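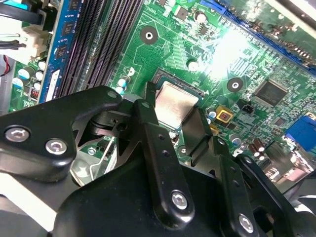
5. Recording the processor tasks

5.1 Scope

Section 5 covers the recording of demonstrations in which the operator guides the gripper to handle a processor in an open desktop computer. The recordings are used to train the Kurkero policy. Operators must have completed the bench induction with Darren Stockdale before starting a session.

5.2 Preparing the station

1. Disconnect the computer from the mains and put on the earthed wrist strap.
2. Check that the fixture plate is fixed firmly to the aluminium frame and does not move when pressed by hand.
3. Start the Fada recorder and enter your operator code. Confirm that the wrist view is live.
4. Move the arm to the home position. Open and close the gripper once.

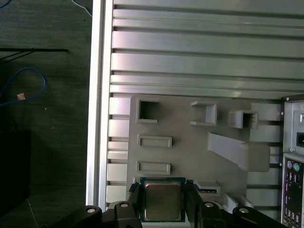
5. Hold the processor by two opposite sides only. The metal lid should face outwards and stay in view of the wrist camera while the part is carried.

Caution: Do not close the fingers beyond the stop set for this part. A processor that has been dropped must be withdrawn from use and reported to Kelly Hartley.

5.3 Recording an episode

1. Press Record and wait for the tone.
2. Bring the gripper over the board at a steady pace. Approach the socket from above and pause before making contact.
3. Carry out the task named on the screen – pick, place or inspect.
4. Return to the home position and press Stop.
5. Mark the episode as Good, Poor or Failed.

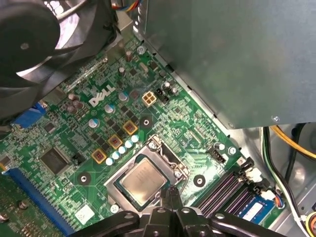 Failed episodes must be kept. They are stored separately and are used to teach the system which approaches to avoid. Do not repeat an episode under the same number.

Note: A full set consists of 154 episodes. Change the starting position of the arm after every 21 episodes, and record the change in the session log.

5.4 Checking the recordings

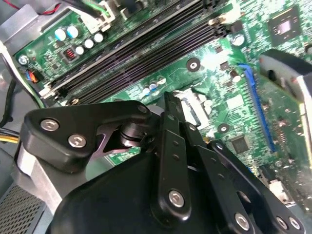
Review is carried out by Wendy Fairclough's team before any episode is added to the training store, which held 3,032 accepted episodes at the May release. The reviewer plays each recording at normal speed and confirms that the label agrees with the action. Where the gripper is hovering over the board, the reviewer should be able to make out the memory slots and the long blue expansion slot, and should use them to judge the direction of approach. Episodes in which these landmarks are blurred throughout are to be marked Poor – they may be restored only with the reviewer's written agreement.

Sessions must be uploaded by 17:30. Unsent recordings remain on the station and are listed under Pending when the recorder is next started.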